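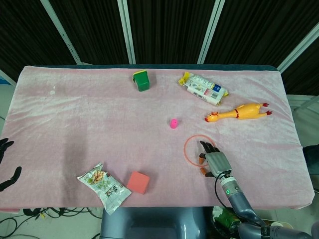
I'd been on the Pulano floor for maybe a minute before I was offered a go. "Everybody wants a turn," the woman who runs the recording sessions told me, and yes, I absolutely did!

Her team collects examples for a learning system they call Serkel. A person moves the robot's arms and hands through a small job, the whole thing is saved, and then they do it again. And again. They had 3,407 saved runs when I visited, out of which about 2,000 had made it past checking.

So what happens to the others? "Mostly it's us getting bored," she said. "You hesitate, you go back, you scratch your nose. The model would learn the nose."

I asked how they pick what goes on the table (I was hoping for a grand theory). "Shape, mainly. A cube is easy. A ring lying flat is horrible, you have to get a fingertip under it. And the rubber chicken bends." She's fond of the chicken - I could tell.

The cloth gets swapped too, so the system won't get attached to one color. Same with snack wrappers, which crinkle differently every time someone grabs them.

My own try took six attempts to pick up a block. "We'll keep the last one," she said kindly. Then she reset the table and asked if I'd mind moving my coffee.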